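4.2 Using the kit in ordinary rooms

I'll admit I came to the Braltcombe kit a bit grumpy. We'd already worn out two home-made grippers on the earlier rounds of Tumindale, and I wasn't keen on learning another one. The kit is a hand-held gripper with a camera, a charger and the Pedel software for sorting the recordings afterwards, and it all goes in one rucksack (just about!). I had it for most of July and used it for 132 recordings of fruit being moved between a tray and a pile, mostly in bedrooms and kitchens, never in our lab. 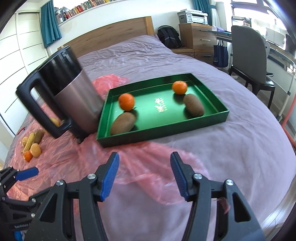 R. Karamanlidis, lead author and kit tester

Figure 3. Fruit task on a bed, seen from the hand-held gripper. The jaws are open, with two mandarin oranges and two kiwifruits in the green tray and more fruit on the pink plastic bag to the left.

I liked the bed far more than I thought I would. A sheet gives a little when you press on it, so a tray can tip if you lean on one side, and I had to slow right down compared with the table recordings. The blue textured pads are the best bit of the whole kit for me. Kiwifruit was easy from the first morning, and mandarins only gave me trouble when I came at them too steeply and pinched the top. Bananas I never got fully comfortable with. I dropped 19 pieces of fruit over the month, and most of those were my own impatience.

Then there's the view. As Figure 3 shows, you get the room along with the task: headboard, curtains, chest of drawers, the lot. For our purposes that's very welcome, as Tumindale is meant to cover homes as people live in them. The price is blur on quick turns (look at the pitcher), and Pedel threw out 27 recordings for it. I'd have kept some of those, and I'd love a slider for how strict it is.

My wrist was sore after some 200 minutes in one day, so shorter sessions are what I'd plan for next time. The grip force readings are a different matter, and I come to those in 4.3.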